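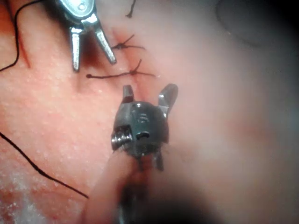

Two surgical instruments beside a line of stitches.

Plevville to get its operating rooms back in March

Jan 9, 2024

Great news to start the year for anyone who has ever made the long drive over the ridge to Lisau for a hernia repair: surgery is coming home to Plevville. The Benjelloun Community Hospital confirmed this week that its second floor will reopen in March with four operating rooms, a brand-new recovery ward and a family waiting area that looks out over the river instead of the loading dock.

The floor has been dark for five years. In that time the emergency department and the clinics downstairs have stayed open, but patients who needed a planned operation were sent to Lisau or, if Lisau was full, all the way down to Bunlow. Plenty of people in town can tell you what that trip is like in February, with a stomach that has been empty since the night before and a plow in front of you the whole way up the hill.

Last year 303 Plevville residents had day surgery somewhere else, according to the hospital. Most of those operations are on the list of what the new floor will handle: gallbladders, hernias, cataracts, tonsils, knee scopes and a good range of women's health procedures. Heart surgery and major trauma will still go to Bunlow, and so will most surgery on very young children.

We got to walk through the recovery ward, and it is a lovely place. The old ward was one long room with curtains that never quite met. The new one has separate bays, each with a real door, a reading light that the patient can reach, and a chair that folds flat for whoever is staying. The windows open! Anyone who spent a summer afternoon up there in the old days will know why the nurses brought that up before anything else.

The waiting area is nearly as good. There's a corner for kids, a small kitchen with a kettle and a microwave, and a screen by the desk where families can follow a patient's progress by number, so there's no more hovering at the door to catch a passing nurse. The mural of the old ferry landing, painted by high school students and stored in the basement during the work, is going back up on the long wall. It has been cleaned, and the colors are much brighter than we remembered.

Getting this done took two rounds of county money, a state grant for rural hospitals and a whole lot of local giving. The hospital lists 242 donors on a board near the main entrance, from the Grange and the bowling league to a second-grade class that sold seed packets outside the hardware store. The board still has some space at the bottom, and the front desk would be delighted to help fill it. Gifts made from here on go toward warm-up cabinets for blankets and a better sound system for the hearing clinic.

Hiring is going well too. Most of the nursing posts have been filled, several by people who grew up here and have been commuting to Lisau. The hospital is still looking for surgical techs, a scheduler and weekend cleaning staff. The community college branch in Bunlow will run its surgical tech course in the evenings this spring, and students from Plevville can do their practice hours right here in town. Applications for the course are at the college office and at our public library, next to the tax forms.

A few practical notes. The river side parking lot will close for repaving at the end of this month, so clinic patients should use the upper lot and come in through the pharmacy doors. The shuttle from the senior center will stop at the upper lot during that time. Patients who already have a surgery date in Lisau should keep it unless their doctor's office calls to offer a change. Referrals to the new floor will be taken beginning in February, and the phone number for the clinic desk stays the same.

Before the first patients arrive, everybody is invited to come up and have a look. The hospital will hold an open house on the second floor with tours of the operating rooms, blood pressure checks, a teddy bear clinic for the little ones and, we are told, a serious amount of pie. The date will be posted on the hospital's front doors and printed in this paper as soon as the state inspection is signed off. Shoe covers will be provided.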